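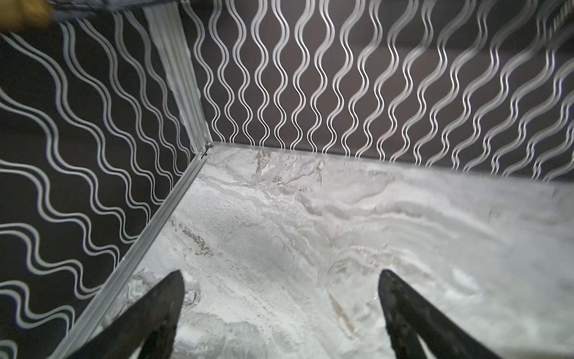 Forrar un hueco con vinilo imitación mármol: ¿se puede despegar sin destrozarlo?

Pregunta
Buenas. En julio me dio por la decoración y forré por dentro el hueco del mueble de la entrada. Suelo de mármol blanco con vetas marrones, una pared negra con ondas blancas y otro mármol gris para el resto. Mi cuñada dice que parece el baño de una discoteca y empiezo a darle la razón. El rollo gris es de Zetilau, 12 euros, y la esquina se me levanta. ¿Lo pego otra vez o lo arranco todo?
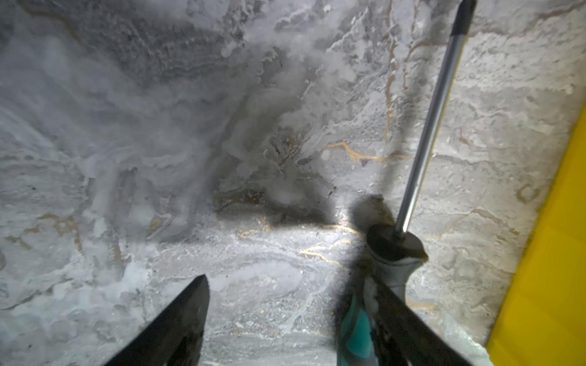 El mármol gris con vetas doradas y el destornillador.

Respuesta 1
Arráncalo. De nada.

Respuesta 2 (la más votada)
Depende de lo que haya debajo. Si es melamina, secador a media potencia, empiezas por una esquina y tiras despacio, en plano. El pegamento que quede sale con alcohol. Con el destornillador no rasques, que luego vienen los surcos y otra pregunta en el foro. Si solo falla la esquina, calor, cola de contacto Vendero y un libro gordo encima toda la noche.

Respuesta 3
Yo tengo las ondas en el pasillo y me encantan. En Flistar hay un rodillo para las burbujas, creo.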